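Robots in the Break Kitchens: Questions from Staff

Last updated in February. Applies to the Balden and Quiroga buildings.

Which jobs are the robots doing?

At the moment, kitchen work only. They clear the counters, carry cups and pitchers to the sink, load and unload the dishwasher, and put clean items back where they belong. They do not cook, serve food or handle knives. They don't go into the server rooms or the loading area.

Who makes them and who do I call?

The robots are leased from Hekix. Day-to-day questions go to Tarun Kaushik in Facilities, extension 1640. If a robot has stopped in a doorway or is blocking an exit, call the front desk at extension 821 first.

Is anyone losing their job?

No. The 14 people on the kitchen and cleaning crew are all staying, at the same grade and on the same hours. Their contract with Dostik was renewed before the robots arrived. Two of them have moved to robot supervision, and that work carries a higher hourly rate. Both posts were advertised to the crew before anyone else.

What does a supervisor do all day?

They set up the kitchen at the start of the shift, start the robot on its list, and step in when it gets stuck. Early on that was often. Thin glasses and wet lids are still left to people. Supervisors also write up every stop, and those notes go to Hekix at the end of the week. Devendra Bhardwaj runs the training, which takes two shifts.

Why is it so slow?

It is slower than a person and will stay that way for a while. Each arm moves at a limited speed when people may be nearby. The robots work mostly before 7 a.m. and after the lunch rush, so the pace matters less than it would at noon. If you need the sink, use the other kitchen on your floor or ask the supervisor to pause the job.

How does it hold things without dropping them?

Each hand has several fingers and a thumb, and the grip is set by the kind of object. Plastic pitchers are among the easier items. In the kitchen with the peninsula counter, one hand has a peach-pink pitcher gripped near the base, tipped on its side, and the other hand is open and free. The dishwasher door is down and the rack is in reach.

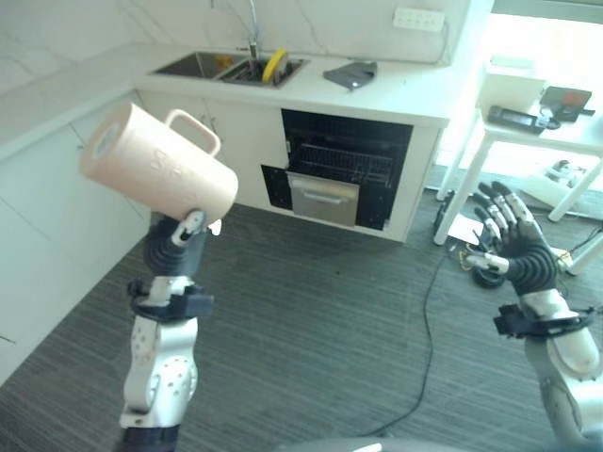

Do I need to change how I use the kitchen?

A little. Please scrape plates before you leave them, and keep phones, badges and paperwork off the counter by the sink. Don't stack cups inside each other. Personal mugs should go back to your desk — the robot can't tell yours from the shared ones, and it will put them all in the same cupboard.

Can I walk past while it's working?

Yes, if you stay outside arm's reach. Don't hand it anything and don't take anything from its hand. To get something from a cupboard behind it, ask the supervisor to pause it first.

Does it record us?

It has cameras, and it needs them to work. Video from a stop is kept for 14 days so the fault can be looked at, then deleted. It is not used for attendance or performance reviews, and managers can't request it. The full policy is posted on the staff site under Facilities.

What happens if it breaks something?

Tell the supervisor or call 1640. The company replaces shared items. If a personal item is damaged, fill in the same claim form you would use for any other damage at work.

Will there be more of them?

Not this year. Any change to the number of robots or the jobs they do goes to the crew first, with time to comment, and then to everyone else by email.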